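berkimow-bench: CPU and memory handling episodes, desktop motherboards

Data card, revision 6. Last edited Tue 16 April.

Summary

Teleoperated episodes of a two-finger gripper working on desktop PC hardware at the Turnville shared workshop. The tasks are CPU transport, CPU placement in an LGA socket, and approach moves over memory and expansion slots. The set holds 893 episodes in the train split and 18 in the held-out split. Everything was recorded from the wrist camera.

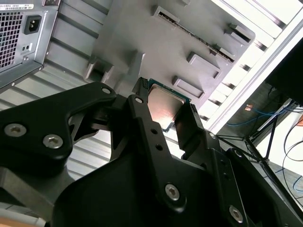

Krisztina Boros
Maintainer, Berkimow arm build and dataset

Contents

Each episode is one folder containing a video file, a joint log, a gripper log and a short text label. Labels are free text, typed by the operator when the episode ends, and have been edited only for spelling. Folder names carry the session number and the episode number, with no gaps inside a session. Gaps between sessions are sessions that were dropped.

The arm is the Berkimow, built at Turnville from printed and cut parts. The gripper is a parallel linkage with two ridged pads, driven by one motor. Pad opening in the log is in motor counts. Fully closed reads 0 and fully open reads 1663. The conversion to millimeters is a lookup table in tools/opening.csv; a straight scale factor gives bad values near the closed end because of the linkage geometry.

Sessions recorded before January used smooth pads. They are kept in a separate branch named smooth-pads and should not be mixed with the main branch. Grip commands from the two do not mean the same thing.

Tasks

cpu_carry: the episode starts with the processor already in the pads and ends when the operator calls the target pose.

cpu_place: the socket frame is raised before the episode starts. The processor goes down into the socket and the pads open. Closing the frame and the retention lever is done by hand afterward and is never recorded. 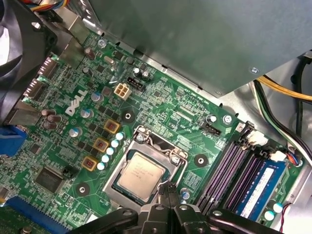
slot_approach: no object in the pads. The operator brings the gripper over the board to a named target and stops short of contact. Targets are named in the label file by the text printed on the board where there is any, otherwise by position.

Grip and orientation

Processors are held by the edges of the substrate and heat spreader. Grip force is not measured. Motor current is logged and is good enough to tell a held part from a closed gripper, but it drifts as the motor warms up, so compare it only within a session.

Rotation of the part in the pads is not labeled. Many carry episodes have some tilt and the operator was told to leave it alone unless the part was about to drop. If you need upright grasps only, filter on the first video image of the episode.

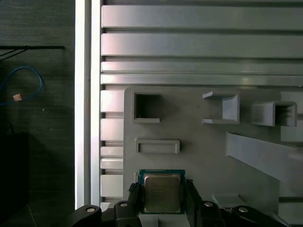

cpu_carry, processor square in the pads.

Known problems

Video and joint logs are on different clocks. The offset is written once per session in sync.txt and is constant to within one video image. The Magyar converter reads this file. The older Gurkcombe script does not, and its output should be thrown out.

Exposure is automatic. White and light gray surfaces behind the gripper will sometimes pull it down, and dark parts lose detail until it recovers.
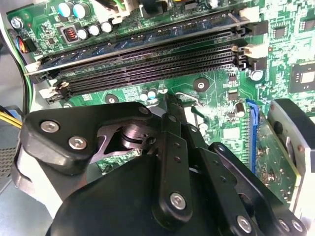

Occlusion is the main limit of a single wrist view. The linkage takes up a large share of the picture at every opening, and more of it as the wrist pitches down. In slot_approach the empty memory slots and their latches stay visible past the gripper, while parts of the board lower down are behind the linkage arms. Do not train a detector for small board parts on these views without masking the gripper. A mask per opening value is in tools/masks.

Use

Free for any use with credit to the Turnville workshop. Report bad episodes by folder name.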